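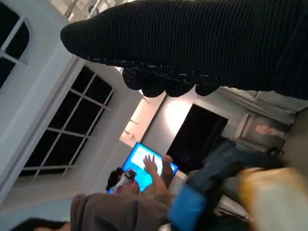
Window wall, larger window with the arched head. Dark outside.

7/27/23
Glazing putty, cure comparison and sash survey
Entry by L. Xaba. Checked by B. Jacobs.

Purpose
Decide which putty goes into the repair spec for the Maluleke job before the sashes come in. Same question on a smaller scale for our own windows, where the upper pane bed has let go on the weather side.

Background
Building file gives 1984 as the last full reglaze here. No product recorded. Tymofii scraped a sample from the outside of the lower sash and it came away in hard chips with no oil left in it. Bedding under the glass is in better shape than the facing. Paint line stops short of the glass in several places, so water has had a path in for years.

Materials
Linseed putty from Prirkby, standard tub, kneaded by hand until it stopped sticking to the glove.
Umano acrylic putty, cartridge.
Test sashes: pine offcuts with a routed rebate, primed on one half only.
Glass: float, offcuts, wiped with denatured alcohol.

Procedure
Bedded each pane with a back bead, pressed from the edges, sprigged, then faced at the usual angle. Knife drawn in one pass per side. Corners mitered while soft. Weight of putty per frame kept to 100 g, including trimmings returned to the tub. Frames stood on edge in the rack, primed half to the left, no fan.

Checks are fingernail dent, then a blunt scribe drawn across the facing, then lift at the corner with a palette knife. Same order each time. Palesa does the scribe if available, as her hand pressure is the most even of ours.

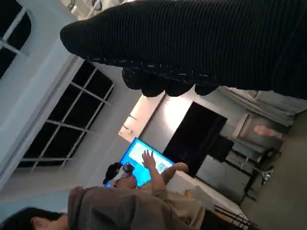 Observations
Linseed on primed wood: skin formed, dents under the nail, no lift at the corner. Slight oil halo on the glass, wiped off with whiting.
Linseed on bare wood: facing already dry at the outer edge and crumbly under the scribe. Wood is pulling the oil. Expected, but faster than I would have guessed.
Acrylic, both halves: firm skin, no difference between primed and bare. Shrinkage visible along the glass line on frame 3, enough to catch the scribe. Frame 2 is clean. I laid frame 3 in two passes after the cartridge ran short, so the fault may be mine. Repeat before drawing anything from it.
The old chips from our own sash were soaked in raw linseed oil to see if they would soften. They darkened and stayed hard. Discarded.

Eyvindur asked about heat removal of the old putty near original glass. My preference is the steam box with the sash out of the frame. Infrared lamp is quicker, but the shielding we have does not fit a narrow bar and I do not want to cut foil for every light. Cendeo rents a lamp with an adjustable mask. Price requested.

Bench
Green gridded mat used for trimming. Pink bowl and one bread bun on it, a second bun held just above.

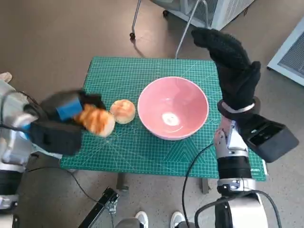
To do
Refill frame 3 in a single pass with a new cartridge.
Prime all bare rebates before any linseed goes in. Shellac on one spare frame as an alternative to oil primer.
Mark each frame on the back edge in pencil. The tape labels lift.
Ask Maluleke whether the sashes will be painted by them or by us. Linseed needs its skin before paint and that pushes delivery into August.
Measure rebate depth on our lower window with the sash out. Tymofii has the key to the scaffold store.
Linseed tub: press film onto the surface before closing the lid.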